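Start | Haushalt | Küche | Werkstatt | Kontakt

Kleinkram ohne Heimat: alles erst mal in die Kiste

Kennt ihr das, wenn auf jeder Fensterbank etwas liegt, das da nicht hingehört? Bei mir sind es Becher, Bausteine, Sonnenbrillen und Schraubhülsen, von denen keiner mehr weiß, wozu sie gehören. Früher bin ich mit jedem Teil einzeln durch die Wohnung gelaufen - da war der Abend weg!

Inzwischen kommt alles in eine große graue Metallkiste auf dem Tisch. Metall finde ich dafür herrlich unempfindlich, Kratzer am Boden stören mich überhaupt nicht.

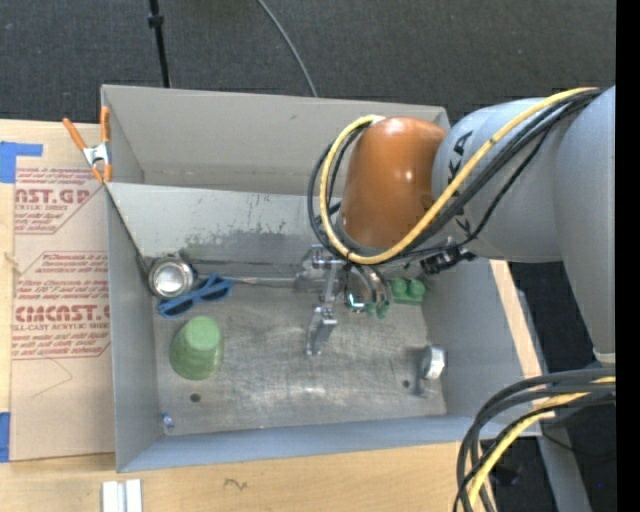

Sortiert wird dann am Stück, und zwar das Sperrige zuerst. Becher gehen in die Küche, Spielzeug ins Kinderzimmer, und Brillen nehme ich gleich als Nächstes raus (Gläser nie nach unten ablegen!). Die ganz kleinen Sachen kommen zum Schluss in ein Schraubglas mit 400 ml - bei mir ein altes Gurkenglas.

Einmal im Monat wische ich die Kiste mit einem Spritzer Spüli auf 500 ml warmem Wasser aus und trockne gut nach. Scheuermilch lasst lieber weg, die macht den Boden nur noch stumpfer. Und was im Mai noch im Glas liegt, fliegt raus!

Kategorie: Ordnung & Aufräumen

© Henryk Zalewska | Kontakt | Nach oben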